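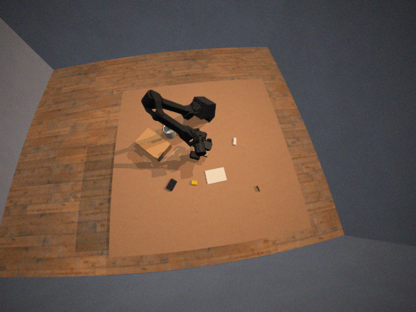
Robot arm on a brown mat over wood planks, computer rendering.

Hestedgate Single-Lane Practice Start Gate
Made by Tineck
Availability: in stock, ships by freight

The Hestedgate is a one-rider start gate for motocross practice. It sits on the ground, holds the front wheel behind a steel bar, and drops the bar toward the rider when the latch lets go. It can be released by hand with the pull cord or on a random delay with the Clurna control box, sold with the gate or separately.

Riders use it to work on body position, clutch release and the first few bike lengths off the line. It fits full-size motocross bikes and most big-wheel minis. It is too tall for small-wheel kids' bikes; look at the Hestedgate Mini for those.

Specifications

Bar width: 60 inches
Weight, gate only: 73 pounds
Frame: welded steel tube, powder coated
Bar: galvanized steel
Latch: spring steel, replaceable
Release: pull cord (standard), Clurna box (optional)
Battery, Clurna box: sealed, rechargeable, wall charger included
Drops per charge: over 200
Anchors: steel ground stakes, included
Colors: black frame, plain galvanized bar
Warranty: 2 years on frame and bar

What comes with it

Gate frame, bar, latch assembly, pull cord, ground stakes, bolts and a printed setup sheet. You will need a socket set and a heavy hammer. The gate ships with the bar off the frame.

Setting up

Pick a flat piece of ground with a long, clear run in front of it. Scrape off loose dirt so the frame sits level, then bolt the bar to the hinge plates and check that it swings freely. Drive the stakes through the tabs at the back of the frame until the heads are flush. On sand the standard stakes will work loose after a while, and the long stakes (see Parts) hold much better.

Push the bar up until the latch clicks. Pull the cord a few times with no bike at the gate. The bar should fall flat and stay flat. If it bounces, turn the spring nut in a little and try again.

Dig your rear wheel rut and pack the dirt behind the gate the way you would at the track. The frame is low enough to ride over once the bar is down.

Clurna control box

The Clurna box bolts to the right side of the frame and trips the latch with a small motor. Press the button, get into position, and the gate drops after a delay that changes every time. The delay range can be set to short or long with the switch under the lid. There is a fixed setting as well, for anyone who wants to practice the same start over and over or who is filming.

The button is on a cable long enough to reach the handlebar. A second rider or a parent can also hold it from the side. The box is sealed against rain and mud, but do not point a pressure washer at the charging port. Leave the cap on when it isn't charging.

Replacing the battery takes a screwdriver and a few minutes. Store it charged over the winter.

Care

Hose off the hinge plates and latch after every muddy day. Dry them and use a light spray oil. Grease holds grit and will slow the bar down. Check the hinge bolts before each use. A bar that has been bent by a hard hit should be replaced - it can be straightened, but it rarely drops flat again.

Safety

Keep feet and hands clear of the bar whenever the latch is set. Nobody should stand in front of the gate with a bike running behind it. Wear full gear, including for slow practice. The gate is for training and is not approved for racing.

Parts

Latch kit, with spring and nut
Replacement bar
Long ground stakes for sand
Pull cord with handle
Clurna battery
Clurna button and cable

All parts are kept in stock at the Sarmiento warehouse and go out by regular mail, except for the bar, which ships by freight.

Shipping and returns

The gate arrives on a small pallet. The driver will bring it to the curb, so have a helper on hand. Look it over before signing and write down any damage on the delivery slip. Unused gates can be returned in the original packing. The buyer pays return freight. Opened Clurna boxes can be exchanged if they are faulty but cannot be returned for a refund.

Clubs and tracks

Several gates can be bolted side by side with the joining kit and run from one Clurna box. The kit is made to order and takes longer to ship. Write to Leonidas Panagiotou in track sales with the number of lanes you want and the type of soil you have.

Page updated 4 Feb 2020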